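Automation in Computer Refurbishing: What Changed for the Workers at Kelta

Final report, Work and Technology course
Ximena Tlapale and Hermenegildo Villalobos
10 December 2022

1. Why we picked this workplace

Kelta is a computer refurbishing shop in Ocampo. It takes in used desktop computers from offices and schools, opens them, removes what can be sold or reused, and sends the rest to metal and plastic recyclers. We chose it for two reasons. One of us worked there for a summer before the robots came, and the shop was willing to let us visit more than once.

Our question was simple. When a robot takes over part of a job, what does the person who used to do that part do with the day? We did not try to find out whether the robot saves the company money. The manager gave us some figures and we use a few of them, but we were not shown the accounts.

2. How we did the work

We visited four times, starting in July. On each visit we watched one shift from start to finish and took notes. We interviewed seven people: four bench workers, the shift lead, the manager and the technician from Ritesus, the company that installed the robot cell. The bench workers asked us not to use their names, so we call them workers A, B, C and D. The interviews were done in the break room and were not recorded. We wrote down the answers and read them back at the end so the person could correct them.

We also got the shop's tally sheets. They show how many computers went across each bench, before and after the cell was set up.

3. The job before

Before the cell, every bench worker did the whole computer. You took a tower from the pallet, checked for damage, opened the side, pulled the cables, took out the memory, the processor and the drives, then the power supply and the board. Each kind of part went in its own bin. Then you wrote the line on the sheet and took the next tower. In the last full month of working this way, the four benches together finished 710 towers.

Worker A had done this for six years. She told us the hard part was the hands. Sheet metal edges cut, and small clips need a strong thumb. Worker C said his wrists hurt by noon on most days. Both said that they liked being able to work at their own speed, and that they could talk while they worked.

4. The job now

The shop has one robot cell, which runs software called Calonar. A worker opens the tower, lays it on its side on the bench, and tells the system which model it is by picking from a list. If the model is on the list, the arm takes out the parts it has been taught to take out. If the model is not on the list, the tower goes to a hand bench and is done the old way.
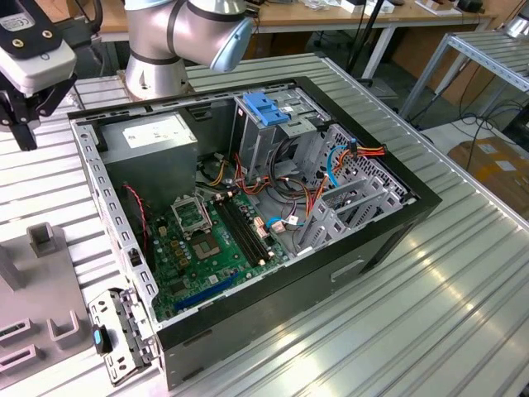 The list had 206 models on it at our last visit. The technician adds more when the shop sends him enough towers of one kind. Worker B has learned to do part of this herself. She moves the arm to each position by hand, saves the positions, and runs the program slowly until she is satisfied with it. It can take most of a shift for one model. She got a small raise for this, and she was the only one of the four whose pay had changed.

Cables are still the main trouble. They are soft, they do not sit in the same place twice, and the last person to repair the computer may have tied them up any way they liked. For most models a worker unplugs them before the arm starts. Worker D told us that he spends his day "getting things ready for it and cleaning up after it." He did not say this in an angry way, but he did say he used to finish a computer and now he does not finish anything.

In the month of our last visit the shop finished 1,960 towers with the same four bench workers. Of these, 193 had been started in the cell and then moved to a hand bench after the arm stopped. The usual reasons on the sheet were a stuck screw, a bent case or a part that was not where the program expected it.

5. What the workers told us

Cuts and sore hands: all four said these were better. Worker C no longer wears a wrist brace at work.

Pace: three of the four said the day feels faster. When the arm is done, the next tower has to be ready, or the shift lead comes over to ask. Worker A now takes the hand bench whenever she can, and says it is the old job and she is good at it.

Noise and talking: the cell is not very loud, but the worker has to stand where the stop button can be reached, and that spot is away from the other benches. Worker D mentioned this twice.

Job security: no one had been let go when we finished. The manager said the extra output comes from a new contract for school computers and that all four are needed. Two workers believed this. Two said they would wait and see.

Training: everyone got one day with the technician. Worker B asked for more and got it. Workers A and C said they were not told they could ask.

6. Discussion

Our textbook says that automation often splits a job into a more skilled part and a less skilled part. This fits what we saw. Worker B has moved toward the skilled part. Worker D has moved the other way, although his title and pay are the same as before. The shop did not plan it like this. The manager said B was interested and so she was taught.

We think the shop should rotate the cell work and offer the second training to all four workers. We told the manager this. He said rotation was possible, but that B is much faster at teaching the arm and he would not want to lose that during the school contract.

7. Limits

Seven interviews is a small number. The two monthly totals cannot be compared directly, as the school computers are mostly alike and easier to take apart than the mixed pallets the shop used to get. Hermenegildo knew two of the workers before the project, so Ximena did those interviews alone.

The interview questions and our copies of the tally sheets are in the appendix.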